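[Guild-list] Re: Lining weights for the February workshop, and the cutting table

From: Thenmozhi Marar
To: Guild-list
Date: Tuesday, December 4, 2018
Subject: Re: Lining weights for the February workshop, and the cutting table

Siwan asked several things at once, so I have left her message in and answered underneath each part.

Siwan Penry wrote:
> I have signed up for the bag workshop in February and I am trying to
> buy fabric before the holidays. The sheet says "medium printed cotton
> for the outside, lighter cotton for the lining." My shop sells cotton
> by the yard with no weight on the bolt. How do I tell what is medium?
> The last bag I made sagged at the bottom and I don't want to do that
> again.

Most shops don't put the weight on the bolt, and the ones that do may give it in ounces on one shelf and grams on the next. Ask to see the end of the bolt first. If there is nothing there, take a single layer between your hands and hold it up to the window. Ordinary quilting cotton lets light through but you can't make out the window bars. Lining lawn shows the bars clearly. Canvas shows no light worth mentioning. For the outside of this bag you want quilting cotton or one step heavier.

The sag is mostly a matter of interfacing and seldom the cloth itself. If you used the light iron-on kind, it holds the surface smooth but adds very little stiffness. Use a woven interfacing on the side panels and a second piece of it on the base, cut a half inch smaller all around so it doesn't get caught in the seam. Fuse the first layer, let it cool flat, then fuse the second. If you lift it while it is still hot it will keep whatever curve you gave it.

> Second question. Do I wash everything first? I have heard both. My
> lining was fine but the outside puckered after one wash, and Muthu
> told me it was the thread.

Wash the cotton, both pieces, the same way you expect to wash the bag. Don't wash the interfacing in a machine. If it is the woven kind you can soak it in warm water in the sink and hang it over the shower rail. Muthu may be right about the thread, but I would look at the cloth first. When the lining has been washed and the outside hasn't, the outside shrinks and the lining doesn't, and the seams between them pull. Thread puckering usually shows along the whole stitch line, in both directions of the grain. Shrinking shows more along the length than across the width.

If you have the bag still, bring it. It is easier to tell with it on the table.

> Third, the pattern lists a yard and a quarter for the outside. Mine
> has a print with large flowers, all facing one way. Is that enough?

No. The yardage on the sheet is for a print that can be turned either way. The two large panels are laid head to foot on the cutting diagram, so with a one-way print you would have flowers upside down on the back. Buy a yard and three quarters and lay both panels in the same direction. You will have a long strip left over on one side, and the straps can come out of that if you piece them once in the middle.

Cut the first panel, then use it as the pattern for the second, right sides together, and shift it until the flowers line up at the top edge. They don't need to line up at the bottom. The base seam hides it.

I put the page on cutting printed cloth back up on the guild site last night after the move to the new host. Several people wrote to say the old link was dead. The text is pasted here for those who read the list by mail only.

Cutting and Laying Out Printed Cloth

Press the cloth before you measure it. A fold that has been on the bolt for a year will take up more length than you think, and steam alone doesn't always get it out. If the crease stays white after pressing, the dye has worn along it, and you should plan your pieces so that the line falls in a seam allowance.

Find the straight grain by pulling a thread across the width. On a printed cloth the print may not follow the grain. If it is off by a little, follow the print, because the eye will catch a crooked print before it catches a slightly crooked grain. If it is off by more than half an inch across the width, take the cloth back to the shop.
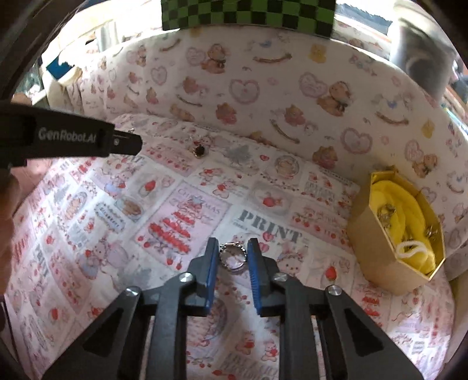 Page last changed: December 2018, by T. Marar

Lay the cloth in a single layer for any print with a large repeat. Folding it saves time and costs you the match, since you can't see what the lower layer is doing. Use weights at the corners and pins only inside the seam allowance. On lawn and other fine cottons a thick pin leaves a hole that may not close up.

Mark with chalk on dark prints and a hard pencil on light ones, always on the wrong side. The blue pens that are supposed to vanish with water will do so on most cottons. Test on a scrap and iron the scrap afterward. Heat can set the ink, and then it is there for good.

Cut with long strokes and keep the lower blade of the shears resting on the table. Leave the notches until the piece is cut and then clip them inward, no deeper than an eighth of an inch. Stack the pieces in the order you will sew them with the base on the bottom.

Scraps longer than your hand are worth keeping for straps, loops and tests. Shorter than that, put them in the stuffing bag.

End of page. If anything reads wrong, write to me and not to the list.

> Last thing. Which thread? The shop has Likska and Jarnetti and the
> price is not close.

For this bag either will do. I have used Likska all purpose on everything for years and my only complaint is that the spool sheds a bit of lint into the bobbin case. Brush it out after each project. Jarnetti is smoother and it is worth the money for topstitching where it shows, but you won't see any difference inside a lining seam. Crescencio uses it for everything, and he may want to speak up here.

What matters more is the needle. Put in a new one before you start, size 80 for the lining and size 90 once you are sewing through the outside and both layers of interfacing. If the machine makes a thumping sound at the base corners, stop and turn the wheel by hand through those stitches.

Now the cutting table, which several of you asked about after the last meeting.

The table we have been using at Pundham Hall is too low and too narrow. Anyone who has cut a full width of cloth on it knows that the selvage hangs off one side and pulls the rest with it. Efren Cruzado has looked at two ways of fixing this. One is to buy the folding table from Laskowska, which is the right height and comes to $600 delivered. The other is to put a new top and taller legs on the table we own, and his price for that is $400 in materials with no charge for his time.

We have $2,794 in the account after the fall sale. The hall rent for the spring comes out of that, and so does the deposit for the February workshop. Either table is possible. My own preference is the new top. It would be heavier and would not shake when two people are cutting, and it doesn't need to be folded away now that we have the back corner. Against it, we would be without a table while he works on it, and he can't start until after the new year. The folding table could be here before then.

Please write to me with your choice by the end of next week. If you have no opinion you don't need to write.

A few smaller matters while I am at it.

The iron with the brown cord has been thrown out. It was tripping the switch on the east wall. Please don't bring in a replacement from home unless it has been used lately and you know that it works.

Whoever borrowed the long clear ruler, please put it back in the drawer. It was not there on Saturday and I had to mark the strips with the metal one, which slips.

The workshop is full, with two names waiting. If you signed up and your plans have changed, tell me soon so that I can offer the place. Materials are your own this time except for the magnetic snaps, which I will order in one lot. I will bring the punch and the small mallet for setting them. The handouts will be printed on one side only, so there is room to write.

Siwan, if you are still stuck at the shop, cut a small piece of what they have and mail it to me, or ask them for a sample. I can tell you the same day whether it will work.

Thenmozhi

_______________________________________________
Guild-list mailing list
To leave the list, send a blank message with the word "leave" in the subject line.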